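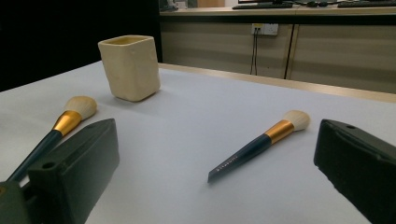
Best way to keep stats for a rec league without going nuts?

Posted by Leonardo Greco

Hi all! I play in a men's basketball league at the Sivell gym and somehow I'm now the guy who does the box scores (I said yes before thinking, but I love this stuff). We started in January and I've been doing points, rebounds, assists, steals, blocks and turnovers on paper from the bench, while also playing. My rebounds never add up. Last game I had us winning by three and the scoreboard had us winning by five! Has anyone done this for a whole season? Do I need an app or am I just tracking too much? Also, what do you count as an assist at this level? One of our guards thinks every pass he throws is one.

Tullio Monti

Oh, welcome to the club, this is the best job in rec ball! I've kept the book for Guerra for years and I still get excited opening a fresh page. First thing, drop half your columns. Track makes, misses, free throws and fouls for the first few games and get those perfect. Add rebounds next, then assists. Turnovers are brutal to do live, and blocks you can fill in afterward if somebody films the game.

Check your points against the scoreboard at every dead ball you can, and always at the quarter. Finding two missing points in eight minutes of play is easy. Finding them in a final of 86 is a headache.

For assists I use one rule: the shooter gets one dribble, maybe two on a fast break. If he backs a guy down from the wing for five seconds, sorry, no assist, great pass though! Tell everyone the rule before the game and your guard can complain to the rule.

And get a player on the bench to call out what he sees while you write. When you're on the court, hand him the clipboard. It won't be as neat but you'll have numbers, and by the end of the season you can tell a guy he took 300 shots and made 100 of them. Priceless!

Rino

we used paper all season and it was fine. pencil not pen

Altov

Seconding the film idea. I do ours at home with the pause button, takes me 50 minutes a game and I catch so many offensive boards I'd have missed. Prop the phone up high in the bleachers at half court if your gym has them, and bring a charger!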